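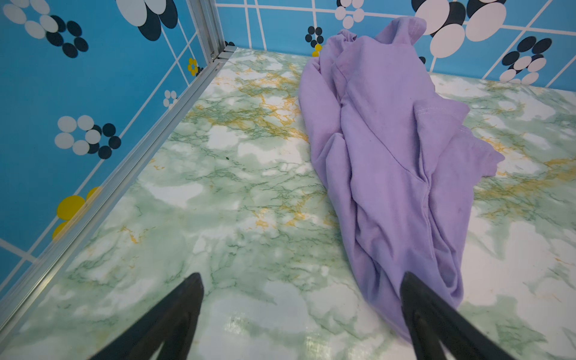 Tranby clothes nook in green-and-white marble pattern with blue patterned walls.

Tranby Clothes Nook
By Prisevach

Item: clothes nook, lined
Floor: marble pattern, green and white
Walls: patterned panels, bright blue
Care: wipe with a damp cloth, no scouring powder
Assembly: none

We love this thing. The Tranby is a small walled spot for clothes that are between one place and another: off the line but still to be folded, or worn for an hour and perfectly fine for tomorrow. Set it down near the dryer or at the foot of the bed and drop things in. A T-shirt, a towel, the sweatshirt that usually lives on the back of a chair (you know the one) all have somewhere to go, and the bed stays clear for sleeping!

The floor is the part people talk about first. It has cloudy white patches with mint and sage veins running between them, and then these streaks of golden yellow and ochre that warm the whole thing up. There's a slight sheen to it too. We have looked at a lot of marble patterns over the years and plenty of them come out flat and gray, so we were very happy when this one came back from Fullau, who print our floors and walls. Purple looks wonderful on it.

The walls are blue, and we do mean blue. Amber Aerts, who draws our patterns, tried them in cream first, and they were nice enough, but the floor lost all its life beside them. With the blue the colors wake each other up. It's a lot of pattern for a small piece of furniture, and if your room is already busy you may want to see it in person before you decide. Sosa keeps one on the shop floor, next to the ironing boards. They have sold laundry goods since 1949 and will happily let you bring in a bag of your own clothes and try it.

Using it

Put the nook on a flat, level surface. It works on the floor or on a sturdy low table, whichever is easier on your back. Drop clothes in from the top. There's no need to lay them flat, though a rolled towel tucked against the back wall leaves more room in front. Damp things should be dried before they go in. Dry clothes can stay as long as you like.

For folding, we pull one piece out at a time and fold it on whatever is nearby. Start with the top layer and keep going down. A mixed heap of light jackets and cotton shirts goes faster than you'd think, and the walls stop the sleeves from wandering off under the bed. Lautaro Ocampo in our workshop does his whole family's wash this way in 20 minutes before supper, with the radio on.

The nook also makes a good first sorting spot for kids. They can see where the clothes are supposed to land, and the colors help. Watch for zippers and metal buttons when you're dragging things out; slide them along the marble and you may leave a fine scratch. Lift them and it stays nice.

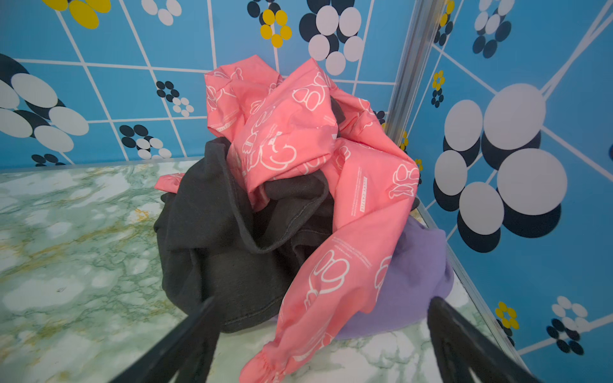
Milagros Godoy wrote to ask whether dark clothes leave color behind on the floor, as she keeps new black jeans and gray shirts in hers along with everything else. Ours has held up well to dark cotton. Brand-new jeans can rub off on nearly anything, so wash them once before they go in, and if you do find a smudge, a little dish soap on a soft cloth should take it off. Dry it afterward with a towel.

She also asked about lint. Fleece and fuzzy knits do shed, and the fluff likes to gather along the base of the walls. A dry paintbrush gets into the corners beautifully, better than any vacuum nozzle we own.

Cleaning and care

Wipe the floor and walls whenever they look dusty. Skip bleach, and skip anything gritty. Keep the nook out of strong sun if you can, as the blue will soften over a few summers by a south window.

Replacement wall panels can be ordered in sets of 2. Please tell us which side they are for. Floors are replaced at the workshop, and we ask for 5 working days once yours arrives.

The next batch is due in June. Sosa will take names for it at the counter, or write to Javiera Lagos at Prisevach and she'll put you on the list.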